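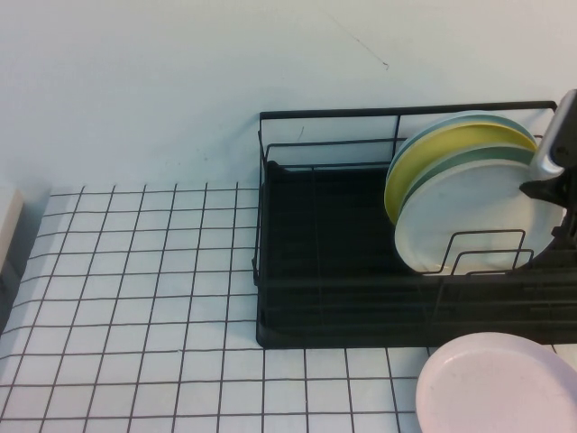

About Grikoten

Grikoten is a membership association for people who work on automated reasoning and constraint solving. It was set up by Vlastimil Kubíček and Aoi Ishida after a workshop on solver benchmarking, where the participants found that they were all maintaining separate copies of the same test problems. The first shared archive came out the following December.

Membership is open to individuals and to research groups. There are 60 individual members and 23 member groups, most of them university departments. Companies may join as group members on the same terms, with one vote per group.

What we do

The association runs a yearly technical meeting, a summer school for doctoral students and the benchmark archive. The meeting has a single track. Papers are reviewed by 3 readers, and authors may reply to the reviews before a decision is made. Accepted papers are free to read on this site from the first day of the meeting.

The summer school lasts 5 days. Mornings are lectures and afternoons are lab work — students bring their own machines and should install the course software before they arrive. The topics change each year, but propositional satisfiability and scheduling are always included.

The archive holds problem sets in a common text format, each with a version number and a short note on where it came from. Old versions stay available so that published results can be checked. Corrections are accepted from anyone.

How we are organized

A board elected by the members serves for two years. Aoi Ishida is the current chair. Vlastimil Kubíček edits the archive and handles questions about file formats and licensing. Hosting is provided by Trusteck, and Kashyap prints the proceedings for libraries that still request paper copies.

Applications to host the next meeting close on Fri 17 April. Proposals should state the room capacity, the expected cost per participant and the nearest rail station.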